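The river Tan has flooded Stillton four times since the bridge was rebuilt, and each time the town has responded by appointing a working group. The latest has produced a climate adaptation plan of 960 pages. It weighs about as much as a sandbag and, as one shopkeeper on Weir Street pointed out to me, would do a similar job.

I went up on a Thursday to hear it debated. The meeting was held in the upstairs hall, the downstairs one being closed for drying out. There were 46 chairs and a good many more people than that, so the back row stood, coats on, and listened to a consultant from Skernton explain the difference between a risk and a hazard.

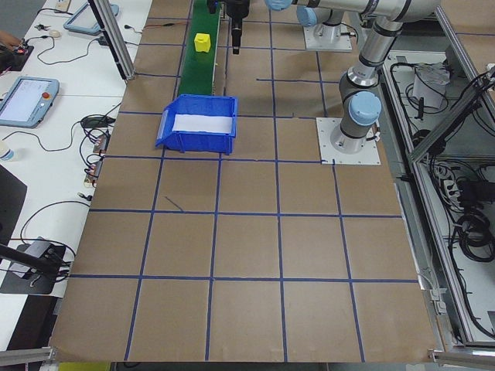

Mererid Skyrme

The plan's big idea is to give the river somewhere to go. Upstream lie 32 fields that used to be marsh, and the proposal is to let them be marsh again. Everyone in the hall was in favor of this, apart from the people who own the fields. A sheep farmer asked what she was supposed to graze on open water. The consultant said there were opportunities in reeds.

Then came money, and the mood dropped. The county will pay for the study of the wall but won't pay for the wall. The national fund will pay for the wall, provided the town finds a share by December, and the town's share is more than it spends on its schools in a year. Sokmont, ten miles downstream and always held up here as the place that gets everything, applied to the same fund and is still waiting for a letter.

What struck me was how little anyone argued about the weather. A decade ago a meeting like this would have had a man at the back with a chart about sunspots. He may have been there on Thursday, for all I know, but if so he was asking about pump capacity with the rest of them. The quarrel has moved on to who pays, who moves and whose hedge gets dug up first – a meaner sort of quarrel, and probably a more useful one.

The vote was put off until page 2 of the summary could be corrected. It had the river flowing the wrong way.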